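Visit report: Plurnero token sorting line, planning stage
Touran Ahmadpour, June 4, 2025

Purpose of the visit was to decide whether the budget line for a sorting arm can go forward in its present form. Nazanin Tabrizi and I spent the morning at Drinico, where Dénes Jakab's group builds the simulation models that Vanden attaches to its quotes.

Our job is small but awkward. Round tokens have to go into trays and boards with octagonal recesses. Clearance is tight, and the parts do not always lie flat when the gripper reaches them. The quote we received in December assumed flat parts throughout.

Dénes ran the model with a blue tray first. He slowed it down near the point of contact, where a tilted token such as S9 is the case that worries us.

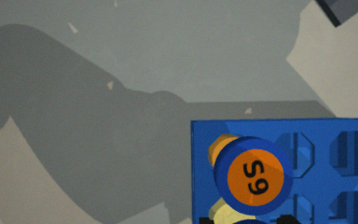

Cycle time in the model was 15 seconds per token, approach and release included. Nazanin asked how much of that was motion and how much was settling time. Dénes put settling at 2 seconds and said it could be cut if we accept more retries. We did not agree on a retry figure. It has to be in the purchase specification before the quote is revised, so it goes on the open list.

Second topic was tooling. Vanden prices the arm and the fingers separately. One set of fingers is included and a spare set is extra. Kavinda Gunawardena from our maintenance side had asked for two spare sets, and after seeing how close the fingers work to the recess walls I support that. The spare sets and the mounting plate together come to $3000, which is not in the current budget. Delivery on fingers is 7 weeks, so they should be ordered with the arm.

We then moved to the numbered boards. Positions are printed next to the recesses, and the planner refers to them by the same numbers, which makes the log easy to read.
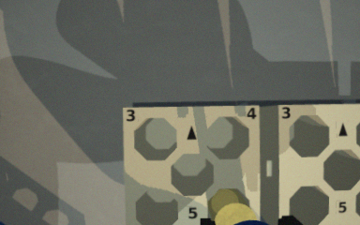

Fixturing will cost more than we allowed. The model places every board exactly where the program expects it. Our bench does not. Either we buy locating pins and a machined base, or we pay for a vision license and let the system find the board each time. Daneshvar has quoted the base. We have no price yet for the license, and Dénes could not give one.

Floor space is fine. Power is fine. Compressed air is not needed with the electric gripper. Guarding was not modeled and was left out of the quote, so it needs its own line.

Open items:
Retry limit for the specification (Nazanin)
License price, one year and permanent (Vanden)
Guarding quote (Kavinda)
Revised budget sheet with spare fingers added (me)

Soudabeh Rashti in purchasing will hold the order until the first two are closed.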